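Lomotance: progress report to the Okmont Fund, period ending August

Summary

Lomotance helps people who are applying for British citizenship or settled status and can't pay for a solicitor. The grant covers two part-time advisers, the rent on our rooms in Brener and the costs of the evening study group. We are on course to meet the main target. One part of the work, the outreach sessions, is behind.

Casework

We opened 84 new cases in this period against a target of 100 for the full year. Most were naturalisation applications. The rest were fee waiver requests and a few late registrations for children born here. Cases involving old cautions or gaps in residence take much longer than we allowed for in the original bid, and we have asked clients with these to book a double appointment.

We no longer fill in forms at the drop-in. Too many had to be done again when a client came back with a different passport or a missing tenancy letter. People now get a checklist first and an appointment once the papers are together.

Study group

The group for the Life in the UK test meets in the evening at 6.30. Numbers dipped over the summer and we merged the two levels until September. Several members asked for more practice on the history chapters, so we have added an extra half hour for that.

Outreach

We planned monthly sessions at the Yazıcı centre. Only two took place - the room was being rewired and the new booking was confirmed late. Dates are now fixed up to Christmas. Leaflets have gone out in Turkish, Polish and Arabic, 420 in all.

Spending

Spending is in line with the budget apart from interpreting, which is over. We ask to move £2,000 from the outreach line to interpreting. Nothing else in the budget would change, and the outreach dates already booked are paid for.

Next period

Reach the full-year case target
Run all Yazıcı sessions as booked
Split the study group back into two levels
Renew the advisers' accreditation

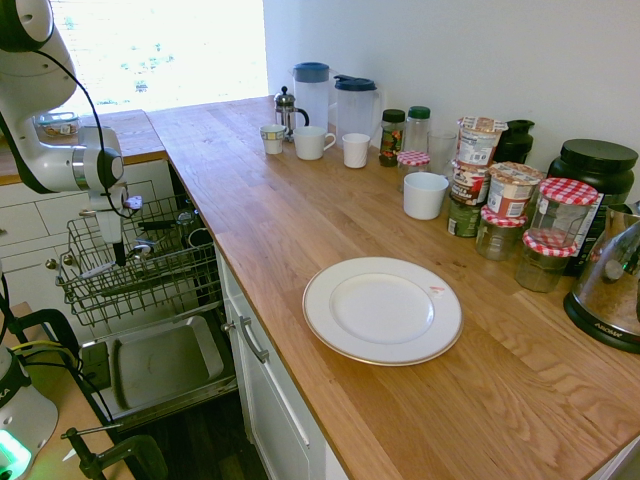 Decisions needed from Okmont

Approval of the transfer to interpreting, if possible before the next quarter's payment. We would also like to know whether the final report should use the old form or the new one.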